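Part-time bottle sorter and bench tidier wanted - Gutico refill room, Dovach

Hi there! I run the little refill room at Gutico, and I'm looking for a person who likes putting small things where they belong. If you're the type who lines up the spice jars at a friend's house without being asked, please keep reading.

We take in small squeeze bottles and dropper bottles from craft shops and classrooms, sort them by color and size, and send them back out in sets. A normal set is 27 bottles. Our last big order was 696 bottles for Ravn, and I did most of that one with a podcast on and a cold cup of coffee next to me. It was fun, but I can't do another one that way.
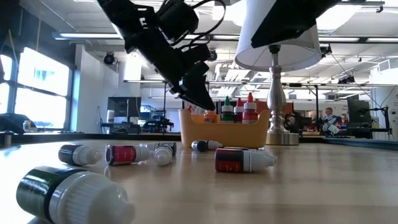
Most of the job is sorting. A batch gets tipped out onto the wood tabletop, you stand the bottles up in a bin, and you turn them so the caps are easy to tell apart from the top. Reds with reds, greens with greens, and so on. Caps get checked with a quick twist. Anything sticky goes to the sink, anything cracked goes in the bucket by the door, and anything you can't figure out goes on my shelf with a piece of tape on it (that shelf is a mess, I'm sorry in advance).

There's a lamp on the table and you should feel free to move it. I like it close when I'm trying to tell a dark green from a black, and out of the way the rest of the time. Labels are the tricky part. Some suppliers put nearly the same label on everything, and you have to slow down and read the tiny print, so decent close-up eyesight helps - with glasses is fine, I wear them too.

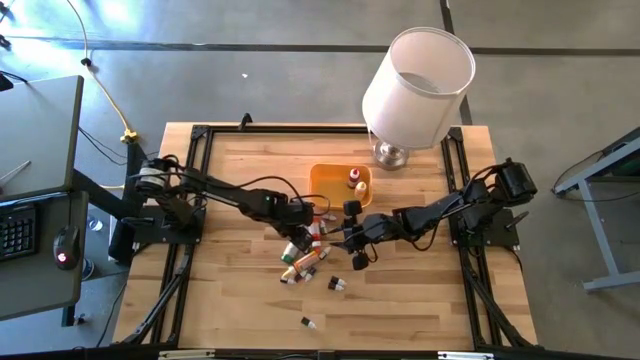 Hours are short. It's four mornings a week, 8:30 to noon, starting in October and going through the winter. If school pickup or another job means you need 9:00 to 12:30, tell me and we'll work it out. Pay is $143 per morning, paid every two weeks, and you get paid for the full morning even if we run out of bottles early. That happens more than you'd think in January.

You don't need experience. I'd love it if you've packed orders, stocked shelves, worked in a pharmacy or a paint store, or raised kids who own a lot of art supplies. You do need to be okay standing for a good part of the morning (I have a stool, take it whenever you want) and lifting a box of 20 pounds or so onto a shelf. The floor is concrete, so wear shoes you like.

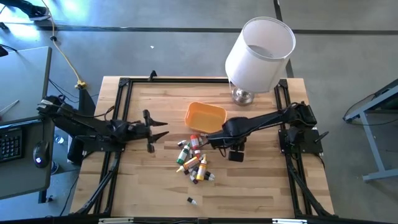 I don't care much about speed in the first few weeks. A pile that looks hopeless at nine is usually done by coffee, and I'd much prefer a bin that's right over one that's fast. Once you've got the hang of it I may ask you to help with the Grustska sets too. Those have their own packing order and a checklist that I keep meaning to retype.

To apply, send me a few lines about yourself and tell me which mornings you can't do. No resume needed, though I'll read it if you've got one. You can also drop a note at the Gutico front desk, 76 Mill Street in Dovach, any morning before noon. I'll write back to everyone, and if it sounds like a fit I'll ask you to come in for a paid hour and sort a batch with me.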